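December 5, 2025

The snack table is getting out of hand again, and I couldn't be happier!

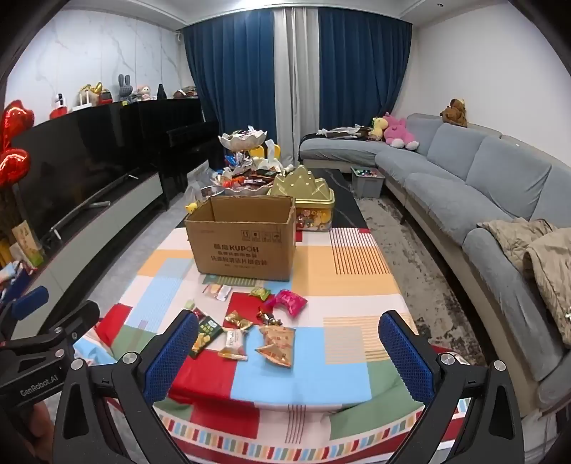
*Lollies, chips and the gold tin, all over the patchwork cloth.*

I put the bright cloth down last April, meaning it to stay for a weekend (you know how that goes), and it has been our snack corner ever since. The petal stand gets piled up first, because it makes even the plainest wrapped lolly look like a party, and whatever won't fit ends up spread across the cloth or back in the cardboard box. My favourite is still the gold tin with the lid shaped like mountains. I'd keep that on the table even if there was nothing in it.

My friend Elli Nieminen came over from Miltthorpe and asked, very kindly, whether I'd thought about a cupboard. I have! But then you'd have to get up and open it, and half the fun is rummaging about while somebody picks a movie. She had three lollies in her cardigan pocket by the time she left, so I think she's coming around to my way of doing things.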